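Cleaning a Woven Fabric Sofa at Home

Last revised in March. Text by Rūta Šimkus for the Norkness household guides.

This page covers routine and occasional cleaning of sofas with a flat or textured woven cover: plain weaves, basket weaves, hopsack and similar. It does not cover velvet, chenille, leather or coated fabrics. Tools are ordinary household ones except where stated.
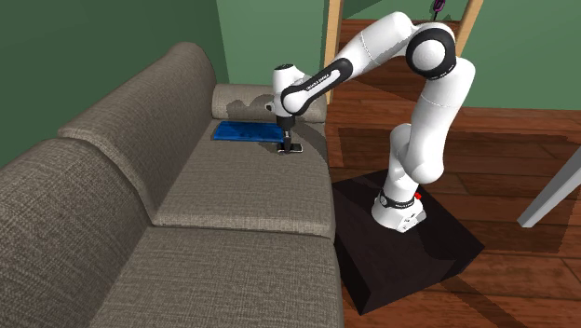
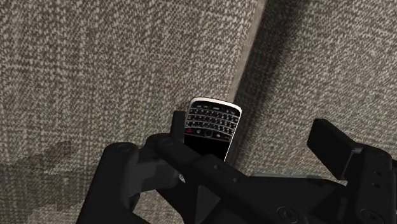
Coarse weave on a grey-taupe sofa (first view) and close to a gap between cushion sections (second view).

Check the cleaning code first

Most sofas sold with a fixed cover carry a label under a seat cushion or on the base cloth. The cleaning code is usually a single letter or a pair of letters.

W: water-based cleaners may be used.
S: solvent cleaners only. Water may leave rings or shrink the cover.
WS: either type may be used.
X: vacuum or brush only. No liquids of any kind.

The code refers to the cover as fitted, including any backing. A removable cover may also have a laundry symbol. If the two disagree, follow the stricter one. Covers with zips are not always washable. On many sofas the zip is there for fitting the pad at the factory, and a cover taken off and washed may not go back on.

If there is no label, treat the fabric as S or X until it has been tested. The supplier can sometimes give the code from the order number. Ramanauskas, who supplied the Corkcombe cover used for the timings on this page, prints it on the delivery note as well as the label.

What you need

Vacuum cleaner with adjustable suction
Upholstery tool and crevice tool
Soft brush, natural bristle if possible
White cotton cloths, plain, without a printed border
Washing-up liquid without colour or moisturiser, or a water-based upholstery cleaner
Mixing bowl and whisk
Spray bottle of clean water
Torch
Desk fan, optional

Use white cloths only. Dye from a coloured cloth can move into a damp cover, and on a pale weave it will be harder to remove than the original mark. Kitchen roll is acceptable for blotting up a fresh spill but breaks up if rubbed.

Clear the sofa

Take off throws, loose scatter cushions and anything left on the seat. Run a flat hand down each gap before the vacuum goes near it. Coins, hairgrips and pen lids will jam a crevice tool, and a pen crushed against the base cloth makes a mark that cannot be reached from above. On a deep sofa the gap at the back of the seat is usually wider than it looks from the front, and small items travel sideways along it. Check the full width.

If the seat cushions lift out, stand them on edge on a clean sheet. If they are attached, work one gap at a time, holding the cushion back with a forearm. Do not wedge the gap open with anything hard. The seam along the lower edge carries most of the strain on an attached cushion and will split before the fabric does.

Vacuuming

Set the suction low. A coarse weave lets air through easily and does not need full power. High suction lifts the fabric off the pad and drags the yarns, which shows later as a wavy line.

Start with the back. Work from the top down in overlapping strokes, following the direction of the weave. Then do the arms, then the seat, and leave the gaps until last.

Coarse weaves hold grit at the points where the yarns cross. A single pass in one direction takes off the surface dust and leaves most of that grit in place. Make a second pass at right angles to the first. If the fabric still sheds dust when patted, brush it lightly with the soft brush and vacuum again. Use the brush in short strokes and keep the head flat. Digging in with the end of the bristles raises loops.

For the gaps, fit the crevice tool and draw it slowly towards you. The Wokusau crevice tool has an angled tip, which should face the base and not the cushion. Other makes with a square tip can be used either way round. Finish with the torch held low along the gap. Crumbs and hair that are invisible from above show up well in light from the side.

Turn loose cushions over and vacuum the underside and the zip. Put them back the other way up if both faces are covered in the same fabric. If one face is lining cloth, swap the cushions left to right instead, provided they are the same shape.

Testing a cleaner

Choose a place that is out of sight but made of the same cloth as the rest: low on the outside back, or on the part of the seat edge hidden by the arm. The lining fabric on the base is not a useful test area.

Dampen a white cloth with the cleaner and press it on the fabric for two minutes. Lift it and look at the cloth for colour. Then let the test patch dry fully and look at it in daylight. Check for these faults:

Colour on the cloth
A ring at the edge of the patch
Puckering or tightening of the weave
A change in feel, either stiff or sticky

If any of them is present, do not go further with that cleaner. Stiffness or stickiness by itself usually means too much product was used, and the test can be repeated with a weaker mix on a different patch.

Spot cleaning, codes W and WS

Mix two teaspoons of washing-up liquid into a bowl of lukewarm water and whisk until there is a thick layer of foam. Only the foam is used. The liquid underneath is too wet for upholstery and will soak through to the pad.

Lift any solid matter with the back of a spoon, working from the outside of the mark inwards. Blot with a dry cloth.

Pick up foam on a clean cloth and dab it on, again from the outside in. Do not scrub. On a textured weave, scrubbing roughens the raised yarns and leaves a pale, fuzzy patch that looks like a stain from across the room. Turn the cloth often so that a clean part is always against the fabric.

When no more of the mark transfers to the cloth, rinse. Mist clean water over the area from the spray bottle and blot straight away. Repeat until the fabric no longer feels slippery between finger and thumb. Soap left behind attracts dirt, and a spot that comes back darker a few weeks after cleaning is most often a rinsing fault.

Last, feather the edge. Mist very lightly beyond the cleaned area as far as the nearest seam and blot dry. This evens out the damp line and reduces the chance of a ring. On a single seat cushion it is often simpler to treat the whole top panel from seam to seam.

Spot cleaning, code S

Use a solvent cleaner sold for upholstery and follow the instructions on the pack. Open the windows, put out any flame and keep the product off the foam. Apply it to the cloth and never directly to the sofa. Solvent that reaches a foam pad can soften the foam and the glue that holds it. Dab, wait for the solvent to evaporate, and repeat if needed. Several light applications work better than a heavy one.

Stains that need a different method

Grease and butter: cover with cornflour, leave for an hour or longer, vacuum off, then use the method for the cleaning code.

Candle wax: let it harden, lift off what you can with the spoon, and blot the remainder through plain paper with a barely warm iron. Check the fibre content beforehand. Do not use an iron on polypropylene or on any cover of unknown fibre.

Ballpoint ink: use a little surgical spirit on a cotton bud, after testing. Work on one stroke of ink at a time and change the bud often. Ink spreads quickly along the yarns of an open weave.

Tea and coffee: blot, then foam as above. If milk was present, keep the water cool.

Blood: cold water only, blotted, then foam made with cold water.

Felt pen and hair dye: do not treat at home.

Drying

Stand damp cushions on edge with air on both faces. A spot-cleaned cushion on the Corkcombe cover took about six hours to dry in a heated room with a window open a little. A cushion that has been wetted through to the pad may take much longer, and the surface will feel dry well before the inside. Press a dry white cloth hard into the seat with the heel of the hand. If the cloth comes away cool or damp, keep drying.

A desk fan on a low setting is useful. Point it across the fabric and not straight at it. Avoid hairdryers and radiators. Fast local heat sets whatever is left of the stain and can shrink one panel against its neighbour, which shows as a twisted seam. Keep the sofa out of direct sun until it is dry – damp yarn fades faster.

When dry, brush the area lightly in one direction to lift the flattened yarns, then vacuum once more on low suction.

Pulled threads

Never cut a pulled loop on a woven cover. Thread a blunt tapestry needle, pass it down beside the loop, and draw the loop through to the reverse. If the reverse cannot be reached, ease the yarn back along its line with the tip of the needle, a little at a time, on both sides of the pull. Loose ends that stand clear of the surface can be trimmed, but leave enough length to stop the yarn slipping back inside the weave.

How often

Vacuum the seat and arms every two weeks, or more often with pets. The back and the outside panels can be left longer. Clear and vacuum the gaps each time the seat is done. Turn or swap loose cushions at the same time and plump them by pressing in from the sides, working around the pad. Spot clean as marks occur.

For an all-over wet clean, ask a professional cleaner and give them the code from the label before they visit.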